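Startseite Themen Prüflisten Downloads Kontakt

Diese Website verwendet Cookies. Mit der weiteren Nutzung stimmen Sie dem zu. Einstellungen Akzeptieren

Prüfliste Gemeinschaftsküche und Vorratsraum, mit Anmerkungen

Objekt: Vereinshaus Halim, Erdgeschoss
Prüfung: Retno Chin
Anmerkungen: Ningsih Subramaniam
Datum: 26. Dezember 2025

Die Liste folgt dem Rundgang vom Eingang zum Vorratsraum. Punkte ohne Mangel sind mit "i. O." gekennzeichnet. Offene Punkte bleiben stehen, bis sie bei der nächsten Begehung abgehakt werden.

1. Zugang und Fluchtweg

[x] Tür zum Flur lässt sich ohne Schlüssel von innen öffnen – i. O.
[x] Fluchtwegschild beleuchtet – i. O.
[ ] Flur frei von abgestellten Gegenständen

Anmerkung: Im Flur standen zwei Klappstühle und ein Getränkekasten. Beides wurde während der Begehung in den Abstellraum gebracht. Der Punkt bleibt offen, er war schon im Oktober beanstandet.

2. Brandschutz

[x] Feuerlöscher vorhanden, Plombe unversehrt
[x] Prüfplakette gültig
[x] Löschdecke griffbereit neben der Tür
[ ] Fettfilter der Dunstabzugshaube gereinigt

Anmerkung: Der linke Filter ist sauber, der rechte klebt. Bitte beide zusammen reinigen, auch wenn nur einer verschmutzt aussieht. Der Löscher hat 6 kg Füllung und hängt so, dass der Griff gut zu erreichen ist. Die Löschdecke steckt in einer Hülle von Tondeo, die Lasche muss nach unten zeigen.

3. Elektrik

[x] Steckdosen fest in der Wand, keine Verfärbung
[x] Fehlerstromschutzschalter löst mit der Prüftaste aus
[ ] Kabel des Wasserkochers ohne Beschädigung
[x] Keine Mehrfachsteckdose hinter der anderen

Anmerkung: Am Wasserkocher ist die Isolierung kurz vor dem Stecker eingerissen. Das Gerät wurde außer Betrieb genommen und mit einem Zettel versehen. Reparieren lohnt nicht, Ersatz ist bei Flitow bestellt. Bis dahin Wasser im Topf erhitzen.

4. Arbeitsflächen und Beleuchtung

[x] Flächen glatt, ohne Risse und offene Fugen
[x] Beleuchtung über der Arbeitsfläche funktioniert
[ ] Keine störende Blendung beim Schneiden

Helle, glatte Flächen lassen sich gut kontrollieren, können das Licht einer einzelnen Lampe aber als grellen Punkt zurückwerfen. Geprüft wird deshalb im Stehen, mit Blick schräg nach unten, an jedem Arbeitsplatz einmal. Am Platz neben der Spüle blendet die neue Leuchte. Eine matte Abdeckung wurde angefragt.

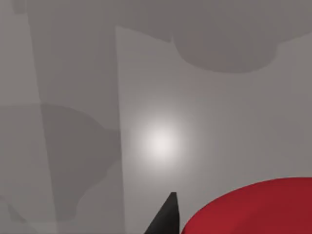
Wie oft müssen die Arbeitsflächen gereinigt werden?

Vor Beginn der Arbeit, nach jedem Umgang mit rohem Fleisch, Fisch oder Ei und am Ende der Nutzung. Dazwischen reicht ein feuchtes Tuch, das täglich gewechselt wird. Nach rohem Fleisch wird zusätzlich desinfiziert, die Einwirkzeit steht auf der Flasche.

Verwendet wird der Reiniger Nudum, angesetzt nach dem Aushang über der Spüle. Der Messbecher fasst 200 ml und darf für nichts anderes benutzt werden. Bei der Begehung stand er zwischen den Trinkgläsern. Er hat jetzt einen eigenen Haken.

5. Herd und Backofen

[x] Alle Schalter beschriftet und leichtgängig
[x] Backofentür schließt dicht
[x] Topflappen trocken und ohne Löcher
[ ] Hauptschalter nach Nutzung aus

Anmerkung: Der Hauptschalter war bei Ankunft eingeschaltet. Wer zuletzt geht, trägt sich im Heft ein und schaltet ab. In der letzten Spalte des Heftes fehlen mehrere Unterschriften.

6. Kühlschrank

[x] Thermometer vorhanden und ablesbar
[ ] Temperatur höchstens 7 °C
[x] Rohes und Gegartes getrennt
[ ] Geöffnete Packungen mit Datum versehen

Anmerkung: Das Thermometer zeigte 9 °C. Der Regler stand auf der niedrigsten Stufe und wurde höher gestellt, nach einer Stunde war der Wert noch nicht ausreichend gesunken. Frau Chin liest am nächsten Morgen erneut ab. Zwei geöffnete Becher Sahne ohne Datum wurden entsorgt – bitte einen Stift an die Tür hängen, der alte schreibt nicht mehr.

7. Vorratsraum

[x] Ware steht auf Regalen, nichts auf dem Boden
[x] Keine Hinweise auf Schädlinge
[ ] Regale gegen Kippen gesichert
[x] Reinigungsmittel getrennt von Lebensmitteln

Anmerkung: Das schmale Regal links ist nicht verschraubt. Schwere Konserven stehen vorläufig unten. Die Wand ist an dieser Stelle hohl, es werden passende Dübel gebraucht, Länge der Schrauben mindestens 10 cm. Termin mit der Hausverwaltung steht noch aus.

8. Erste Hilfe

[x] Verbandkasten vollständig, Haltbarkeit geprüft
[ ] Blaue Pflaster für die Küche vorhanden
[x] Notrufnummern ausgehängt

Anmerkung: Von den blauen Pflastern lag nur noch die leere Schachtel im Kasten. Nachbestellung läuft zusammen mit dem Wasserkocher. Entnahmen bitte ins Verbandbuch eintragen, auch bei kleinen Schnitten.

Die offenen Punkte gehen an Ningsih Subramaniam. Rückmeldungen zu Regal und Leuchte bitte schriftlich, Zettel in das Fach neben dem Heft.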